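4. Getting the cabin ready for your arrival

These steps apply to all Nakenier lakeside cabins. Follow them in order the first time you arrive. Check-in opens at 2 in the afternoon, and the gate code will not work before then.

1. Park on the gravel next to the cabin. Do not drive down to the beach, even to unload a boat.

2. Open the key box with the code from your Womeo booking message. Turn the dial back to zero before you close it.

3. Switch on the main breaker inside the hall closet, then the water pump switch beside it. Wait for the pump to stop humming before you open a faucet.

4. Run the kitchen faucet for two minutes. The water comes from a well and may look cloudy at first.

Note: The water heater needs more than an hour to warm up in spring and fall.

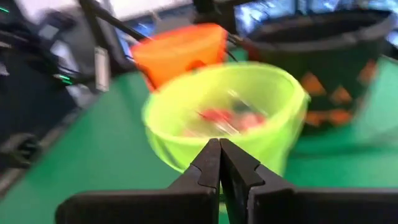
Fig. 8. Green plastic bowl.

5. Light the stove only after the flue lever is pulled fully toward you. Firewood is stacked under the porch – please don't collect any from the shoreline.

6. Carry the canoe to the dock with two people. Paddles and life jackets hang in the boathouse and must go back there each night.

Caution: The lake bed drops off sharply past the end of the dock. Children must wear life jackets on the dock as well as on the water.

Caution: The dock is rated for 900 pounds. Larger groups should board from the beach.

In August the lake level is often low and the ladder may not reach the bottom step. Call Janka Hubáček at the Idmont office and she will have the extension fitted. For pump or breaker trouble after hours, call Sizwe Molefe. Both numbers are on the card inside the closet door.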